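The week I fell out with a timestamp

I have been promising a post about the tracking software for ages, and every time I sat down to write it something broke and I had to go and fix that instead. So it's November, the heating in the office has finally come on, and I'm going to write this before anything else falls over.

Quick catch-up if you're new. I work on the software side at Climcombe, which is a small outfit, and my corner of it is everything that happens between "somebody picks up a thing with the hand-held grippers" and "there's a tidy file a policy can be trained on". It sounds like plumbing and it mostly is. I like plumbing! You get to poke at cameras and clocks and geometry all in one afternoon, and when it works you get a lovely smooth line on a plot and feel like a genius until teatime.

The bit I want to moan about is called Janmont. It's our in-house pipeline, named by Meinrad Tanner before I joined (he has never given me the same story about the name twice), and its main job is to work out where each gripper is, in six degrees of freedom, for every single frame. Each hand has a cube under it with printed square markers on the faces. The head camera sees the cubes, we find the corners of the markers, and a solver turns the corners into a pose. Textbook stuff. I wrote the first version in an afternoon and thought, well, what's everybody been complaining about?

Ha.

The first lot of trouble was flipping. If you've ever used flat square markers you'll know this one. When a single marker faces the camera almost straight on, there are two poses that explain the corners nearly equally well, and noise decides which one you get. So the gripper is pointing nicely forward, then for one frame it's tipped the other way, then it's back. On a plot it looks like a comb. In a training set it looks like a demonstrator with a violent twitch.

A cube is supposed to cure this, as you can usually see more than one face, and if you solve for the whole cube at once using all the corners you can see, the wrong answer stops fitting. And it does cure it, provided your model of the cube is right. Ours had one face rotated by a quarter turn in the config file. Just the one face! For weeks the solver had been averaging three faces that agreed with each other and one that was quietly lying, and the error only got big when that face was in view. Glenys Cheetham found it by sitting at her desk with a cube in one hand and a printout of the config in the other, turning the cube round and muttering. She did it in less time than it took me to write the clever automatic consistency check that was meant to find it. I've kept the check, mind you. It runs at start-up now and it shouts.

Right, so that was the geometry. The next thing was time.

The finger opening on each gripper comes in on its own stream, and the head camera is a different stream, and they each have their own idea of what time it is. I'd been lining them up by arrival time on the recording machine, which is lazy, and I knew it was lazy, and I'd left a comment in the code saying so (future me did not find this as funny as past me did). Most of the time you'd never notice. But have a look at the fingers closing on something thin and the plot says they shut before the hand has got there. A policy trained on that learns to snap at the air in front of the object, which is a very sad thing to watch when it's your fault.

I measured the gap by tapping both grippers together a lot, and looking for the jolt in the pose and the stop in the finger signal. Average offset: 73 milliseconds. Fine, I thought, subtract 73 and go home. I did subtract 73 and I did go home, and the next morning Ruwan Gunawardena had left a message saying the new recordings were worse. The offset wasn't fixed. It crept along during a session, so it was too small at the start and too big at the end, and my nice average was only right somewhere in the middle.

What we do now is less clever and works better. Every message gets stamped where it's made, the devices swap a little time ping with the recorder all the way through, and we fit a straight line through the pings afterwards. A straight line! I had a Kalman filter half written. Ruwan looked at it, very politely asked what it was for, and I couldn't think of a good answer, so it lives on a branch.

With those two sorted we could get back to the task set, which is small tabletop things: pick it up, put it somewhere, hand it from left to right. The screwdriver has become my favourite test of the lot. It's thin and it's got a chunky handle and a skinny shaft, so if your pose is off by a bit you'll know.
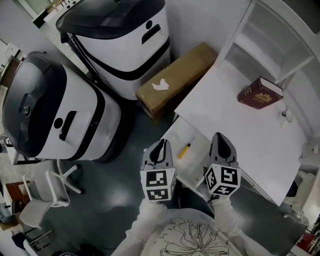
Both hands out towards the white table, yellow-handled screwdriver between them. The cubes underneath are what Janmont is looking for.

If you squint at that as a piece of software would, there's quite a lot going on. The cubes are the easy part, big blocks of black and white. What used to upset our detector was everything else with a strong edge in it. I'd tuned the thresholding on plain backgrounds and then wondered why it kept offering me candidates from flowery clothes, a shelving unit, bits of office chair. Hardly any of those survive the decoding step, as there's no valid code inside them, but each one costs time, and on a busy view the detector was slow enough to drop behind and start skipping. So "poor tracking near the edge of the table" (an actual line from my notes, underlined twice) had nothing to do with the table. We were losing frames.

The fix was embarrassing in its simplicity. Hands don't teleport. If you knew where the cube was last time, look there first, in a box a bit bigger than the cube, and only search the whole picture when that comes up empty. I'd avoided it as I was worried about getting stuck on a false match, so there's a rule that it does a full search every so often regardless. Processing time dropped to something I'm not ashamed of and the skipping went away.

What it doesn't fix is when the cube is properly hidden. A forearm goes across, or one hand passes in front of the other, and there's nothing to find. Alois Thaler and I had a long back and forth about what the software should say in that case. My first version held the last pose. His argument was that a held pose is a lie with good manners, and that anyone training on it will learn that hands freeze in mid-air from time to time. Interpolating across the gap is nicer but it's still made up. In the end we interpolate short gaps and flag them, and anything longer than that splits the recording. You lose some data. I minded that more than he did.

How much do we lose? I ran the new version over the backlog last week, 455 recordings, and left it going overnight with a note on the keyboard asking people not to be helpful. In the morning it had finished, and almost all of them had come through in one piece. Most of the ones that split were handovers, no surprise there, with the hands crossing right in front of the camera. Two failed completely. One had a lens setting I'd never seen before in the metadata and the other is, as far as I can tell, a recording of the inside of a bag.

I should say something about the viewer too, as it's the thing that's made the most difference to my mood. For ages we had numbers and plots and nothing else, and you can stare at a plot of a rotation for a very long time without learning anything. Burgi Haslinger got fed up and built a little replay tool, which draws the solved cube back over the video as a wireframe, with a strip along the bottom that goes orange wherever the software is guessing. You drag along it with the mouse. That's all it does. The rotated face, the time drift, the skipped frames, I reckon I'd have caught every one of them in a day with that tool, and I'd been telling her for months that we didn't need it. (Sorry, Burgi. I've said it in person as well.)

She's since added a key that jumps to the next orange bit, and I now go through a session with a cup of tea in one hand just pressing that key. It's strangely relaxing. You start to recognise people by their gaps. I'm not going to say whose left elbow causes the most trouble in the whole building but I've had words with him and he's trying.

A few loose ends, for anyone building something like this who's landed here from a search:

Print your markers on something matt. We had a batch on shiny paper and every overhead light turned into a white blob in the middle of a code.

Leave a proper white border round each square. I trimmed ours too close on the first cubes to make the pattern bigger, and the detector hated it.

Measure the finished cube with calipers and put that number in the config. The size you sent to the printer is a different number, and your depth will be off by exactly the ratio.

Keep the raw video. I know it's huge. I've reprocessed everything from scratch twice already and I'd have been in tears otherwise.

Next on my list is the offset between cube and fingertips, which at the moment comes straight off the drawing, and which I don't trust at all. Meinrad reckons we should calibrate it by pivoting the tip in a little dimple and solving for the point that stays still. I've ordered a block of something to drill the dimple in. Gasser, who we get most of our bits from, say it'll be here before the end of the month, and Ruwan wants to come down from Sikberg to have a go with it, so I'll write that one up when there's something to show.

Comments are open again, by the way. I'd switched them off by accident when I changed the theme, so if you tried to tell me about the broken link in the last post, thank you, and it's mended.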